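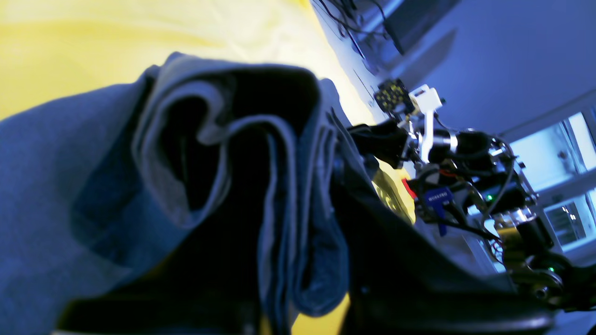

Simone Prado wrote in to ask why her shirts look fine in the pile and terrible in the drawer, and could I please do the soft ones next, the brushed kind that slump the second you let go. So, soft shirts. Quick version, I have a load to get through.

What you need: a flat surface bigger than the shirt with its arms out. Table, bed with the cover pulled tight, whatever. Clean hands. No board, no gadgets.

Before you fold

Shake it out. Hold by the shoulders, two hard snaps. Then find the rolled edges – hems and cuffs love to curl under in the dryer and if you fold over a curl you get a ridge that stays there till you wear it. Run a thumb along the inside of the hem and flip it flat. Takes seconds.

Dark colors: wipe the table first. Dark blue picks up every bit of lint in the house.

The fold

Lay it face down, collar away from you. Smooth from the middle out, flat palms, don't drag. Brushed cloth bunches if you pull it.

Right side in to the middle of the back. Sleeve straight down along the fold you just made. Long sleeve? Bend it at the elbow so it doesn't hang past the hem.

Left side, same thing. Edges should meet or nearly. Overlapping is ok on a big shirt.

Now bottom up in 3. Hem goes up a third, then again to just under the collar. Press with your forearm – not hard, you're only pushing the air out. Flip it over. Done.

If it slumps

Your folding too wide, usually. Narrow it by a couple of fingers and try again. Thick shirts stand up better in halves than in thirds, so try that before you give up on the drawer.

If there's a deep fold in the middle of the stack it means something inside doubled back. Open it up and redo, pressing down the top won't fix it.

Putting away

On edge, collar side down, fold up. Snug but you should be able to pull one without the neighbors comming along. I use a Dotasik drawer box, a shoebox does the same job.

Hangers for these? I don't, the shoulders go pointy. Rolling is fine for a trip. I rolled everything for Skakerport in June and it only needed a shake at the other end.

Sweaters next time. Heavy ones get a different fold.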